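Hand Tool Storage in a Shared Workroom
Term project report, Kirnbridge

1. What the project was

Our workroom has one long bench, and everything ends up on it. Our topic was small hand tools, mainly screwdrivers, and where they go between uses. The brief from the course was short: pick a storage problem, try a change, write up what happened. Budget was 200 dollars for the whole term. We spent a lot less than that.

Starting point was bad. Tools in the drawer, tools on the windowsill, tools in a coffee can with dried glue in the bottom. First week was mostly just watching and taking notes. People put a tool down wherever their hand was when the screw went in. Then the next person goes looking in the drawer.

2. The bins

We looked at two ways of doing it. A wall rack (the Pestier layout from our reading, every tool has an outline) and open bins on the bench. The rack needs holes in the wall and we didnt have permission, so bins. Yellow, plastic, open top. Easy to spot against the gray wood-grain surface. 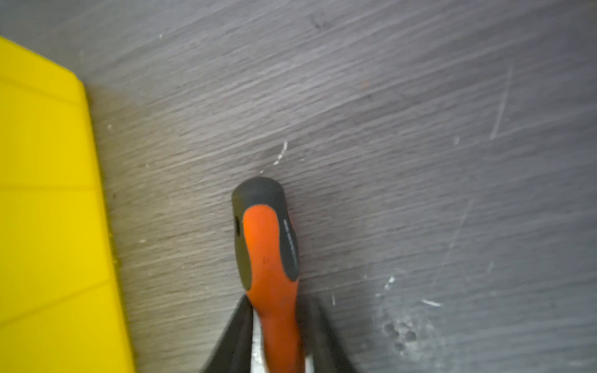

Cheng

Bin goes at the left side of the work area. We tried the right side first and the right-handed people kept knocking it with their elbow. Left was better, also it leaves the middle clear for the actual work. Not tested with left-handed people, there weren't any in the group. Should be tested.

Rules we put up on the wall for the trial:

One tool out at a time if you can.
Back in the bin before you leave the bench, not after lunch.
Handle up.
Don't put blades, tape or snacks in the tool bin.

Handle up turned out to be the hard one. In an open bin the tools slide and end up lying flat, and then you are digging. Foam in the bottom helped some. A block with holes would be better but the Wolton block we priced was made for a deeper bin than ours and would of stuck out over the rim.

3. What we saw in the trial

The trial ran for 5 weeks in April and before. Log sheet on a clipboard, one line each time somebody took a tool or put it back. By the end there were 2,256 lines, which is more than anybody wanted to type up. I typed it up.

General picture from the log: people are good about it in the morning and bad about it late in the day. Last hour on Wednesday was the worst by far, thats when the room is busiest and everybody leaves at once. Tools get left on the bench, usually close to the bin but not in it. I think that's the most useful thing we found. The walk to the drawer was not the only problem, even a short reach gets skipped when you're packing up.

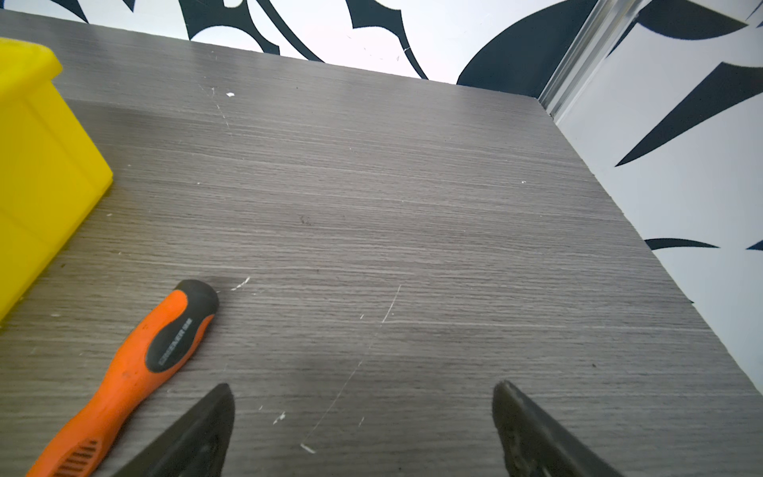 Second thing is that the bench has to be wiped down or the bin stops working. Crumbs and chips get into it off the tools, and then the bottom is gritty and people don't like putting their hand in. We added a brush on a hook. It got used for a week and then it was behind the radiator. A cleaning slot at the end of each session would do more than a brush.

Handle color matters too. Orange handles got returned more than the all-black ones. Could be because you see them, could be that the black ones are the older tools and people care less. Can't separate those from our log.

4. Problems with the method

Log sheet depends on people filling it in. The same people who forget the tool forget the line. So late-day numbers are probably worse than they look. Also everybody knew about the trial and was on good behavior the first week, we should have thrown that week out and didn't.

5. Next

Try a bin with dividers. Try a second bin at the far end of the bench. Ask about the wall again, the Pestier idea is still worth a go if we get permission. Log sheets are in the blue folder, top shelf, pls return them.

Contact: Kirnbridge project office | Copyright student authors | Back to top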